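Home demo walkthrough, bedroom and dressing table set
Site: Falley flat, second visit
Checked by: Negin Dehghan
Copied to: Blair Sutherland, Siamak Bakhtiari

I've done this one the usual way, status first and then me rambling underneath. Blair, the stuff you need to sign is items 4 and 9, but please read the rest too (I know you skip to the end!).

1. Demonstrator briefed and consent form signed
OK
She did the kitchen set for us in January so she knew most of it. I went over the stop word again anyway and she used it once, to answer the door, and everybody stopped. Great.

2. Headgear fit and strap
OK, with comment
The back strap was on its last notch and she told me it pressed a bit after the second run. We padded it with a folded cloth. Siamak, can we get the longer strap from Plindow before the next visit? I asked on Wednesday and haven't heard.

3. Battery and cable
OK
Pack on the belt clip, cable under the shirt and out at the collar. I tugged it, she turned round twice, nothing caught.

4. Floor clear where the demonstrator stands
Needs action
Dark floor, and small things vanish on it. I picked up a hair clip and a pen cap before run 1 and then found another clip after run 6, so clearly I'm not as good at this as I think. I'd like a proper sweep between runs added to the sheet, and a lamp pointed low if the flat has one.

5. Drawers and doors
OK, with comment
The task has her tidying bottles and jars at the dressing table, and the drawer stays open for a lot of it. It runs on a metal slide and comes out toward your legs. Fine for a person, she just stands back a little, but when Parviz replays these on the Sarau arm the base is going to be parked right where the drawer wants to be. Parviz, please set the keep-out zone for the drawer OPEN. We had this same conversation over the kitchen and the arm still met the cutlery drawer.

6. Mirror
OK, with comment
Fixed to the table, I pushed at the corners and it didn't budge. The thing to check is what it shows. Before each run I look in it from her standing spot for faces, family photos, letters with an address, me. I was in it on run 3 (sorry) and that one is marked for removal.

7. Hands and jewelry
Pass for hand demos, not for remote control
Our sheet says "remove loose jewelry" and then doesn't say what loose is. 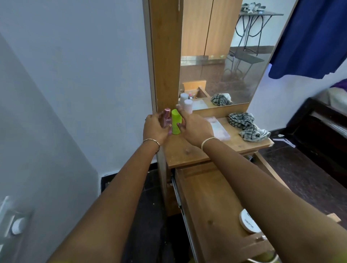
She wears a ring and a thin bracelet on the left and a bangle on the right, and I let her keep all of it on for the hand demos. None of it got in the way of her grip and she'd have moved differently without it, I'm sure of that. For the glove sessions they come off, full stop. A bangle under the wrist sensor is how we lost an afternoon at the Akbari house. Bahman Ranjbar has the wording for the new sheet, so chase him and not me.

8. Bottles and jars
OK
Lids checked by me before we started, every one done up tight. No glass in this set. If the remote session uses the same items, swap anything she cares about for an empty one, the gripper still squeezes harder than it should.

9. Clips logged and uploaded
Needs signature
114 recorded, 113 kept (the missing one is my guest appearance in the mirror). All of them are on the drive under task 303. Hand-over-hand notes are in the same folder, typed up this time, you're welcome.

10. Room put back how we found it
OK
Drawer shut, cloths back where they were, bed straightened. She checked it with me and moved two jars I'd got the wrong way round.

Next visit is the remote control session, same table. I'll bring the low lamp and the short stool, and Parviz is bringing the stop button with the long lead. Please test it before you leave the office, Parviz!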